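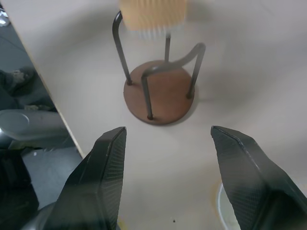 Spent most of this week on grasp planning for thin bent rods. Writing down what changed in the stack before I forget it. Long thread, mostly notes for people who work on the same kind of thing.

Setup for anyone new: wrist camera, two-finger gripper, a tabletop, small objects with a wooden base and metal rods coming up out of it. The planner is called Villis. It takes a depth image and a mask and gives back ranked grasp poses.

Villis was written for boxes and mugs. It fits a surface patch, looks for an opposing patch, and scores the pair. A rod a few pixels wide doesn't give you a patch. It gives you a handful of noisy normals pointing everywhere.

So the first version either returned nothing or put every candidate on the round base. Grasping the base from the side is legal according to the scorer. It also runs the fingertips into the table, and the collision check was passing it with 2 mm of padding. Padding is now 7.

Rods are now handled separately. Skeletonize the mask, lift the skeleton into 3D with whatever depth we trust, fit a spline. Candidates get sampled along the spline with the closing direction perpendicular to the tangent.

We sample 40 poses per rod segment. I tried 2,000 for a while out of laziness. Planning time went up a lot and the top pose hardly moved.

Curved segments score lower than straight ones. A bend between two flat fingers wants to rotate when they close. I weight by local curvature over the finger width and that has been enough so far. No learned term in there yet.

Depth is the weak part. Dark gray metal with soft highlights on a near-white table: the sensor returns the table behind the rod about as often as the rod. Filtering per frame made it worse. What helped was fusing 13 frames from a short wrist arc before running the fit at all.

Gaurav Lodhi wrote the fusion node. It rejects any frame where the wrist velocity is over a threshold, and it masks out our own fingers using the gripper model. Before that second part the fitter kept finding a very nice straight rod that was the upper edge of the right finger.

Related bug: the finger mask used the commanded opening and ignored the measured one. Those differ while the gripper is moving. If you render your gripper into a mask, read the encoder.

Second related bug, my fault. The hand-eye calibration file was being loaded once at launch, so recalibrating did nothing until a restart. I lost Wednesday to that.

Anything else moving above the object is treated as an obstacle, with no attempt to classify it. If a blob comes and goes between frames, its whole swept volume is blocked for the approach. Conservative, and it throws away some good top-down grasps. I'm fine with that for now.

Malou Nørgaard asked why we don't just use the loop as a handle. We can, but the planner has to know there's free space inside it, and the old hull-based collision mesh filled the loop in. Switched to capsules along the spline. The hole is open now and poses with one finger through it show up in the list.

Those poses need a retreat plan too, so you don't drag the object when you let go. Not written. Currently they're flagged and skipped.

Logging moved to Bjarnason, our replay tool. Each attempt stores the fused cloud, the spline, all candidates with their score terms, and the joint trace. You can change a weight and rerank old attempts offline without touching the arm. Should have done this in October.

Next up: the retreat plan, then a better confidence number on the spline fit. Right now a fit with three good points and a fit with thirty look the same to the scorer.

Code for the rod fitter will go in the Cliria repo once I clean up the config. The parameter names are bad.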